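4. What people told me about going back

I should say up front that I'm one of the people this paper is about. I left Boychuk after college, stayed away long enough to stop getting mail at my parents' place, and then started flying back once or twice a year for conferences, weddings and (let's be fair) the bakery on Forby Street. So when I say "return visit" in what follows, I mean the kind of trip where you used to live in a city, you don't anymore, and you're back for a few days with a suitcase and a list of people to see.

The survey went out in August to former residents who had signed up for the Skillent alumni newsletter, and 196 of them filled it in. I asked everyone to list their return visits as far back as they could remember, and they gave me 2,645 trips between them, a lot more than I'd planned to code by hand! Liette MacDonald coded half and I coded the other half, and where we disagreed we sat down with coffee and argued until we didn't.

The first question was the one I cared about most: did going back make you want to move back? I went in thinking it would. I'd had that feeling myself, standing outside my old apartment with the sun going down and wondering why on earth I'd ever left. But 138 people said no, their most recent visit hadn't made them any more likely to move. Several of them wrote in the margin that they'd had a wonderful time, which I liked, because the two things had always been tangled together in my head. One woman wrote that the trip was "like having dinner with an ex you still get along with." Another said she'd spent so long in traffic that she remembered exactly what her twenties had felt like.

Where people slept mattered more than I expected. Those who stayed with friends or family talked about the trip in terms of who they saw, and they hardly mentioned the city at all. Hotel people talked about places: the beach, the old campus, the taco stand that had moved across the road. Renters of short-term apartments fell somewhere in between, and they were by far the most likely to describe the place they stayed in, right down to the towels and the things on the kitchen table. I hadn't asked about that. They just told me, at length, and I've kept those answers in the analysis under "lodging detail" (the coding sheet calls it LD, in case you're reading the appendix alongside this).

Figure 3. Rectangular basket, dark woven strands, on a white tabletop.
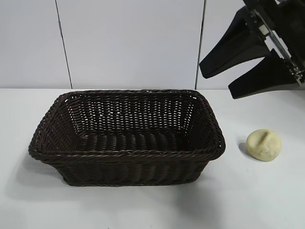
The other thing that came up over and over was the errand. I had a box on the form for "main reason for trip," and a box for "anything else you did," and the second one was much more fun to read. People went back to the dentist they'd had since they were 12. They bought a particular brand of hot sauce and worried about the bottles on the flight home. Trevor Lapointe, who read an early draft of this section, asked whether errands were simply what's left over once the main reason is used up, and I don't think I can rule that out with the data I have. What I can say is that people remembered their errands very well, including on trips where they couldn't remember which conference they'd been at.

I also ran six follow-up interviews by phone, all of them with people who had made at least one visit in the past year. These were loose conversations and I let them wander. Weather came up in every one, usually within the first few minutes, and usually as a joke. Nobody I talked to would move for the weather alone, though one man admitted that he kept the old city on his phone's weather app and checked it every morning before his own. I asked him why. He said he liked knowing what everybody was wearing.

Two cautions before I get to the next section. People who sign up for an alumni newsletter are probably fonder of the place than people who don't, so the real number of shrugs out there is likely bigger than mine. And memory is slippery. When I checked a few of my own trips against old boarding passes, I'd put a whole visit in the wrong year, and I had the timing of another one so mixed up that I'd given it two friends who hadn't met yet. I left my trips out of the count.

Section 5 takes the same visits and sorts them by how long the person had been gone.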